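Progress report to the Vurkdale program office
4 July 2018
Prepared by Stellan Myklebust, Brindano

Work since March has gone into one question: does training the Yagi mower's path planner in simulated gardens help it in real ones? The proposal said it would. I am less sure than I was when I signed it.

The planner has now been trained on 2,280 rendered gardens. In simulation it keeps off stepping stones almost every time, and the curve looks excellent. I would ask the office not to read much into that. The test gardens come out of the same generator as the training gardens, with the same grass texture and the same small stock of trees and shrubs, so a good score mostly tells us that the planner has learned our generator. 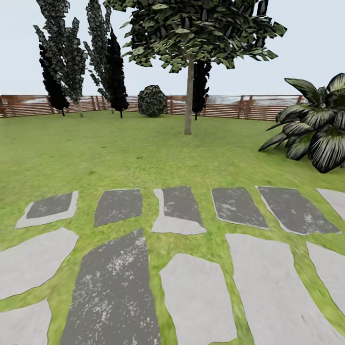 We had two real lawns available for comparison. On the first, the simulation-trained planner did slightly better than the hand-tuned one we started with. On the second it did worse, chiefly along the edges of paving, where it stopped short and left strips uncut. Two lawns settle nothing, and I have turned down a request to put the first result in the Paltik newsletter by itself.

Shadows are my main suspect. When we changed the light direction in the renderer, the error rate on stone edges went up sharply, and more training brought only part of it back. Grass height may matter too — we have not varied it yet.

Next period we will hold four garden layouts out of training entirely, built by someone who has not worked on the generator. We also need more real lawns. The 4,000 set aside for extra rendering would be better spent on site visits, and I request approval to move it. The planned milestone on transfer should stay marked as not met.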